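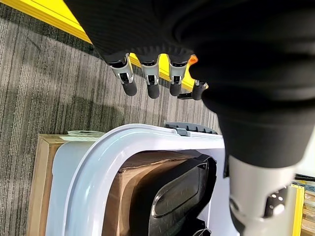
March, bin picks, floor rules again

Okay, second round with the hand over the white bin, and I want the rules written down before I forget who agreed to what. Sumathi Warrier and I went back and forth on the yellow stripe for way too long. Where we landed: people stay behind it while the arm is powered, no leaning in to nudge a part, even when it's just the one black plastic piece sitting right there (I know, I'm the worst for this).

Sleeve check goes first from now on. Black fabric flat all the way to the wrist joint, no fold hanging down near the fingers. Then fingertips, all of them, by eye and by thumb, power off!

Speed stays at the Clomemo setting until we hit 363 clean picks. We're at 52. Sumathi wants the count to restart after any e-stop and I grumbled but she's right.

Still open: does the cardboard liner count as part of the fixture? Ask the Skitomville folks, they wrote the bin sheet.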